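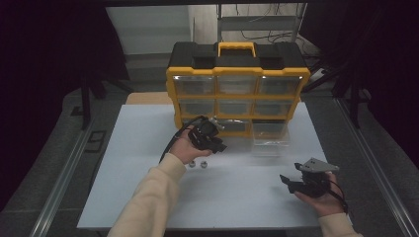 Why does the left gripper sometimes report its jaws as open when they're closed on something?

The cable is losing contact at the plug when it gets bent back over the wrist, and the software carries on with the last jaw reading it was given.

That's the short version for those of you who only read the top of my messages (I know who you are, and I forgive you). The long version follows, with thanks to everybody who wrote to me about this, and especially to Helmi, whose message I'm quoting below so that newer people on the list can see what started it all.

Helmi Halonen wrote:

> Hello everyone,
> We've been working through the small parts drawers at Cirnadside with the hand-held pair, and something odd keeps happening on the left side. The operator picks up one of the steel balls, you can see it sitting there between the jaws, and the log says the jaws are wide open. A second later it's fine again. I went back through the batch and found it in 16 recordings out of 545.
> I wouldn't have made a fuss, but yesterday we played one of them back on the arm. The log said open when it should have said closed, then caught up all at once, and the arm snapped shut on the lip of a drawer and pulled the whole cabinet toward the edge of the table. Teodor hit the stop. One drawer is cracked, and I'd had my hand on that cabinet a minute earlier.
> Has anyone else seen this? Is it the sensor?
> Helmi

First of all, Helmi, I'm so glad your hand was somewhere else. Please, everyone, treat that part of her message as the important part. A cracked drawer is a cracked drawer and we can buy another one.

It isn't the sensor, although I spent two evenings quite convinced that it was. I swapped the sensor from our left unit to our right, and the fault stayed on the left. Then I swapped the cables and the fault went across to the right with the cable, which cheered me up no end. Oda held the gripper while I bent the cable this way and that, and we found that a tight loop close to the plug would drop the reading nearly every time. With the cable hanging loose we opened and closed the jaws 100 times and didn't lose it once.

Have a look at how the cable runs on yours. It comes off the top of the gripper, goes over the wrist and back along the hand toward the cuff, and whenever you reach in low for a bottom drawer the loop tightens. Our right-hand cable is the thinner one and has never given trouble, so I suspect the stiffness of the thick one has a lot to do with it, but I haven't tested that properly and wouldn't want it repeated as gospel.

The second half of the problem is ours. When the reading stops, the Purero logger fills in the gap with the last good value and says nothing about it. I remember us agreeing to that, back when all we lost was a sample here and there, and it seemed a kind thing to do for whoever had to plot the results. It's a terrible thing to do to an arm. Agnes has now changed it so that a lost reading is written as lost, and playback will stop and hold when it meets one. She'd like two more people to try it before it goes to the whole list, so do write to her if you've got an afternoon free.

In the meantime, this is what I'd ask of you:

Leave a bigger loop at the plug, and tape the cable to your sleeve well behind the cuff. Cloth tape is good, and it comes off a knitted cuff without taking half the cuff with it.

Before each batch, close the jaws on something, bend your wrist as far as it goes, and watch the number on the screen. If it jumps, change the cable.

Please don't play back anything recorded before the fix until it's been checked for flat stretches in the jaw reading. Helmi has a little script for that and has kindly said she'll share it.

And keep hands off the cabinet while an arm is live, even a slow one, even if a drawer has been left open and it's driving you mad. I've reached in to push one shut myself — more than once, I'm sorry to say — and I've stopped.

I've ordered a softer cable with an angled plug and will write again in June when we've had some proper use out of it. If anyone at the Gulleo workshop still has the drawing for the old strain relief, the printed one with the clip, I'd love a copy. Mine seems to have gone wherever the good screwdrivers go.

Warmly,
Zane Priedītis

Print this message | E-mail this message

Comments

Teodor Holmgren
For the record, the stop button was behind the monitor and I had to reach round for it. We've since moved it to the front corner of the desk. Might be worth everybody checking where theirs has wandered to.

Oda Nyberg
We tried the tape at the wrist first and it was worse, as it pinned the loop tight. Further up the forearm is much better.

Agnes Westerberg
Two testers found, thank you both! Old recordings will still open in the new version, but the gaps in them can't be recovered, so you do need Helmi's script.

Contact the list owner | Copyright Vakulenko list members | Back to top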